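Home | Downloads | Manuals | Support | Contact

Lundo Bench Setup Guide
Section 3: Comparing grippers in the simulator
Brerent Robotics. Updated February. Author: T. Đỗ

Do this section before you bolt anything on to the real arm. Needs Section 2 finished (licence loaded, arm model showing up in the list). 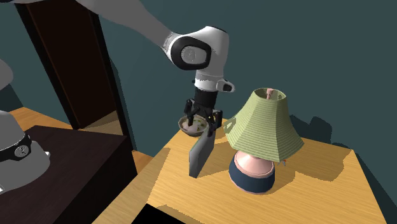 3.1 Load the room

1. Open Lundo. Wait for the status light to go green. Slow on older laptops.
2. File, Open Room, pick Drendcombe. It's the one with the teal-green wall and the wooden side table with the lamp on it.
3. Leave the lamp where it is. It's a handy obstacle, and its shadow is a fair test for the camera later on.
4. Check the arm is at Home. If not, press Home and wait.

Note: shadows are on by default. Turn them off if playback gets jerky, but turn them back on before any camera run or your results won't match anyone elses.

3.2 Pick the gripper

1. Tools, Gripper. Start with the black parallel one. Two fingers, mounts on the flange under the wrist.
2. Set grip force to 29 percent. Leave it there for the first round.
3. Set opening speed to Slow.
4. Click Apply. Fingers should open and close once. If they don't, the gripper file didn't load, so go back to step 1.

CAUTION: don't swap grippers with something in the fingers. The part stays attached to the old gripper and the log goes wierd. Put it down first.

3.3 Run the bowl lift

1. Objects, Add, Small Bowl (brown, with what looks like food in it). Put it on the side table, clear of the lamp.
2. Jog the arm over the bowl. Fingers either side, straight down.
3. Close. Wait for the click in the log.
4. Lift until the height readout says 44. Stop.
5. Hold for the full timer. Don't touch the view while it runs.
6. Lower, open, back off. Save the log with the gripper name in it. Not "test2". Please.

Note: watch for anything else coming up off the table. A flat grey slab hanging in the air near the fingers means more than the bowl is off the surface. Mark the run as Check, save it anyway, then look at the contact list before you repeat.

CAUTION: keep the elbow in view the whole time. Easy to stare at the fingers and swing the upper arm into something.

3.4 Same again, other gripper

1. Home the arm. Reset Room (not Undo, it misses the bowl contents).
2. Load the second gripper. Same force, same speed.
3. Repeat 3.3 from step 1. Three runs each is enough for a first look.
4. Open Compare and drag both sets of logs in. Look at slip first, then tilt. Ignore cycle time for now, its mostly how fast you jog.

3.5 If it goes wrong

- Bowl slides out: raise force by 2 and rerun. Small steps.
- Bowl tips on the way up: fingers too high on the rim. Go lower.
- Arm stops short: joint limit. Come in from the other side of the table.
- Wrist camera view is dark: the lamp shade or the arm is throwing a shadow over the object. Move the object, leave the lamp.
- Log is empty: recording was off. Top right, red button.

Next: Section 4, Controller settings

We use cookies to remember your settings. Accept | Manage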